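Shared Tables: How Students Use Study Space in the Melness Building

Cecilia Sowah
Project report, Research Methods for Planning
August 27, 2026

1. Background

The Melness Building opened in 1897 as a teacher training school and has been part of our campus ever since. The ground floor was turned into open study space after the old reading room closed. It has three areas that students can use without booking: the Guerra Room at the front, the long corridor that runs behind it, and the Carik Annex, which is reached through the courtyard door.

I picked this topic after trying to find a seat there during finals. The Guerra Room seemed full every time I went in, but many of the chairs had bags on them and no person nearby. I wanted to know whether the building is short of seats or whether the seats are being used in a way that makes it look full. The facilities office keeps door counts, but a door count does not say where a person sits or how long they stay.

2. Questions

I started with a long list and cut it down to two questions after talking to my advisor.

First, where do students choose to sit when they have a choice, and does that change during the day?

Second, what makes a student leave a table that is free and go look somewhere else?

3. Method

I used a short survey and a set of observation walks. The survey was on paper and was left at the front desk of the building for 8 days in May. I got 59 usable forms back. A few more were turned in with only the first page filled out, and I did not use them.

The walks followed the same route each time, starting at the Guerra Room and ending in the annex. I marked each table on a floor plan as empty, used by one person, used by a group, or held. "Held" means that there were belongings on the table and no one sitting at it when I passed. I did not write down names or anything else about the people I saw. I did one walk in the morning and one in the late afternoon.

For the floor plan I used the one the architects at Jarnik drew for the last renovation. It is slightly out of date. Two tables in the corridor have been moved closer to the stairs since then, and I corrected those by hand.

4. Results

4.1 Where people sit

Tables along a wall filled first in all three areas. In the Guerra Room the window side was taken early in the morning and stayed taken. The tables in the middle were used mostly by groups, and people studying alone sat there only when the edges were full.

The corridor had a different pattern. It was quiet in the morning and busy between classes, and most stays were short. Several survey forms mentioned the draft from the courtyard door. One student wrote, "I only sit there if I have ten minutes to kill."

The annex was the least used area on nearly every walk. I expected the distance to be the reason, but on the forms the most common answer was that the student did not know it was open to everyone. The sign on the courtyard door still has the old department name on it.

4.2 Held tables

Held tables were mostly found in the Guerra Room in the late afternoon. This matches what I had noticed before the project. Many students said on the form that they had left their things on a table to go get food, and most of the same students also said it bothered them when other people did it.

4.3 Reasons for leaving

Noise was the reason given most often, followed by the lack of an outlet. Table size came third, which I had not expected. Students with a laptop and a book or drawing pad said that a single table was too small, and that they would push two together if they were alone in the room. Some of them were unsure if this was allowed.

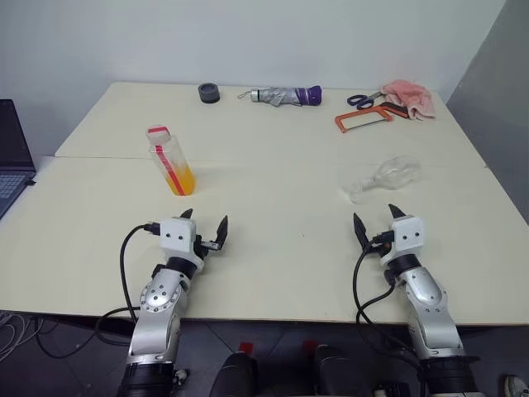
The seam between two joined tables came up on several forms as well. The tables were bought at different times and do not all have the same height, so paper catches on the edge when someone writes across it. One student said she keeps a folder under her notebook for this reason.

5. Limits

The survey reached only people who were already in the building. Students who gave up on Melness and went to the main library are missing from it, and they are probably the ones with the strongest opinions. May is also a busy month, so the results may not fit the rest of the year. I did all the walks myself, and a second observer might have marked some of the tables differently, especially the held ones.

6. Suggestions

The sign on the courtyard door should be replaced first. It costs little and could move some people out of the Guerra Room.

Tables of the same height should be put next to each other, and a note should say that joining them is fine if they are put back afterward. More outlets on the inner wall of the Guerra Room would help too, but that depends on the wiring, and I was not able to get information on that.

I would leave the held tables alone for now. A time limit was suggested on some forms, but the front desk has one person on duty in the afternoon and could not enforce it. If the walks are repeated in the fall, the annex should be checked again after the new sign is up, using the corrected floor plan attached to this report.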